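Six a.m. at Gornell Field and the long snappers are already out. Nobody else is. Svitlana Hnatiuk likes it that way.

She runs the specialist group at the Jonevholm summer program, 26 kids this July, most of them backups somewhere. Kickers, punters, snappers. The ones who stand by the bench with a net and wait.

"You get 4 snaps a game, maybe," she says. "So we do 100 before breakfast."

Fifteen yards back, ball on the laces, head down. Again. Bayu Pillai, a junior, sends one over the punter's head and jogs after it himself. House rule. You chase your own.

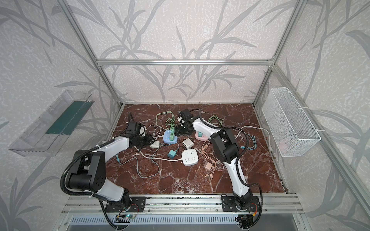

Two arms over a marble-look tabletop, leaf-print walls behind.

Afternoons are slower. Film, then stretching, then more film. Taras Kravets, who coaches the punters, keeps a notebook of hang times going back years and wont let anyone borrow it. He reads from it at lunch. Kids groan, then ask for their own numbers.

Last year's group snapped 1,410 balls in the final week, by Hnatiuk's tally. She wants more this time. Pillai's hands are taped up and he has a blister on teh thumb. Is he coming back next summer?

"If she'll have me," he says, and goes to get the ball.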